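Electric kettle drips down the front when pouring
Kitchen & Small Appliances – 13 posts, 2,249 views

obsa_b
3/13/22
My kettle runs water down the outside every time I pour. It goes under the base and leaves a ring on the table. Has anyone fixed this without buying a new one? It's a Plarkis and the warranty ran out in July.

hiebert112
How full are you filling it? Mine did that over the max line. Keep it at two thirds and pour slower.

obsa_b
Never over the line. It drips at half full too.

Celina Z
Check for scale on the lip. Mine had a rough patch right where the water leaves. White vinegar on a cloth, hold it there ten minutes, rinse, boil once and dump it. The drip stopped for a few months and then I did it again.

normand_d
Vinegar won't help if the spout is the wrong shape. Short spouts drip. I've owned 2 and they both did it from the first day. You want a gooseneck.

Celina Z
Mine has a short spout and doesn't drip when it's clean. A gooseneck takes forever if you're filling a pot.

normand_d
I don't fill pots from a kettle. For tea it's fine.

hiebert112
Pour faster, then. A thin stream clings to the side and runs down.

normand_d
You said slower four posts ago.

hiebert112
Slower when it's full, faster when it's low. Both are true.

lise_dj
Also look at the lid. If it isn't down all the way, water can come out at the rim and run down the body, and it looks like the spout is doing it.

obsa_b
Lid clicks shut. I'll try the vinegar tonight – I have half a bottle left from doing the shower head.

lise_dj
OK. Mine has a short spout too. No trouble with it so far.

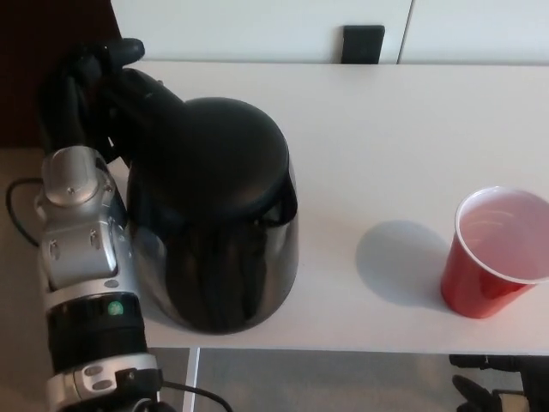
Glossy black kettle, small spout or lip, red cup off to the right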